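# Chores, one object at a time

July 22, 2021

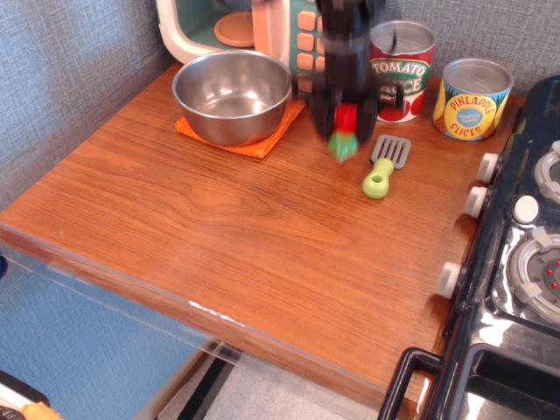 The engineer who runs kitchen trials at Plotgate is careful with the word "chore". Her group works on picking things up and putting them down. "Clearing a counter is a chore," she said. "Moving one item into a bowl is a step in it, and we are still measuring steps."

The current test set covers 2,241 attempts at 40 tasks, all at toy-kitchen scale. Small props are cheap to replace and weigh little, so a bad grasp does no damage. They also flatter the machine. "A full tin is a different problem – the wrist has to carry it, and the lid end is slippery."

Of those attempts, 187 were stopped by hand, most of them when the arm closed on nothing and carried on regardless. Shiny surfaces remain awkward. Cloth is worse.

Skalley, which supplies shop fittings, has asked whether the same software could restock shelves. She told them it could face up a row of boxes slowly, with a person present. Overnight work was out of the question.

Would she have one at home? "For 2 jobs, perhaps. Sorting cutlery and putting lids on tubs. I wouldn't let it near the hob."

The next round of trials begins in September, with full-sized crockery.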